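Home | Missions | Launch Calendar | FAQ | Contact

Lekham Orbit Notes
Posted in March by the site editor
4 min read

Your questions about the Soltico lander

My inbox has been full since the launch (keep it coming, I love it!), so I've pulled together the things people ask me most. I'm a space fan with a blog, so for anything official please go to the mission team.

What is Soltico?

It's a small uncrewed lander heading for the Moon. It weighs 1324 pounds at liftoff, fuel included, and it carries three instruments down to the surface. The one I'm most excited about is Botano, a little soil probe that measures how warm the ground is below the top layer.

Why is it taking so long to get there?

Because the slow way is the cheap way! Soltico is on a looping path that takes 37 days from launch to lunar orbit. A bigger rocket could do it in less than a week, but a bigger rocket also costs a whole lot more, and this is a tight-budget mission.

Where will it land?

On a smooth plain the team calls the Cordero site. It's on the near side, so the lander can talk straight to Earth and doesn't need a relay satellite. I know some of you were hoping for the south pole — me too, a little — but flat ground and steady sunlight are a sensible choice for a first try.

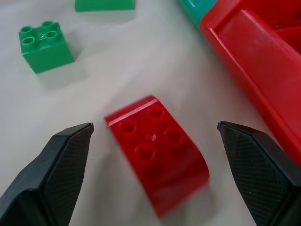 Textured grip faces on a pair of black gripper fingers.

Will it bring samples back?

No, it's a one-way trip. Everything gets measured on the spot and radioed home.

How long will it work on the surface?

The plan is one lunar day, so two weeks of sunlight here on Earth's clock. After that comes the long night, and the batteries aren't built for that kind of cold. If it wakes up again at the next sunrise I will be dancing in my kitchen.

Can I see it with my telescope?

Sorry, no. It's far too small once it's out near the Moon. You can have fun finding the landing plain with binoculars, though, and I'll put up a simple chart before landing night.

Will you be covering the landing live?

You bet! I'm starting at 4 p.m. Eastern with coffee and too many browser tabs. Send your questions in ahead of time and I'll get to as many as I can.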